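June, notebook, storm damage survey, Drotville airfield

Start 7:10 a.m. Walked the west side first, then the two hangars. The log from the Skerkari wind mast has a gap of 9 minutes right when the gusts peaked, so the top reading we have (83 mph) is only the last one before the gap. Do not quote it as the maximum.

Hangar 2: door track bent outward at the north end, roof panels lifted along the ridge. Taped 170 feet of panel edge, all peeled the same direction. Hangar 1 has dents and one broken skylight, no movement at the anchor bolts.

Farthest debris so far is a piece of ridge cap, 559 feet from Hangar 2 by the wheel. Bearing is in the Ravo sheet, tab 3. I wrote it as magnetic -- needs converting before it goes on the map.

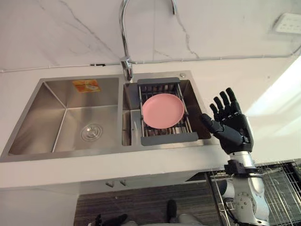
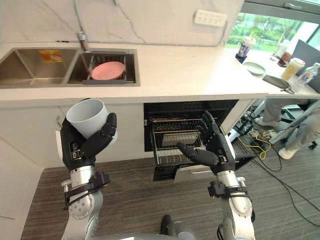
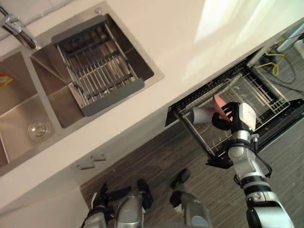

Kitchen counter, three views.

Fence line on the south side is down between posts but the posts are straight. That argues for debris hitting the mesh and against wind load alone. Took two mesh samples, bagged and labeled.

The Hegazy load spreadsheet still uses the old roof height. Changed it in my copy only. If anyone reruns Hangar 2 before the shared one is fixed, the uplift number will come out low.

Left to do: tree fall directions along the access road, second pass on the door track with the level, ask the tower for their pressure trace. Battery on the wheel counter is weak, bring spares.

Stopped 4:40 p.m., light rain.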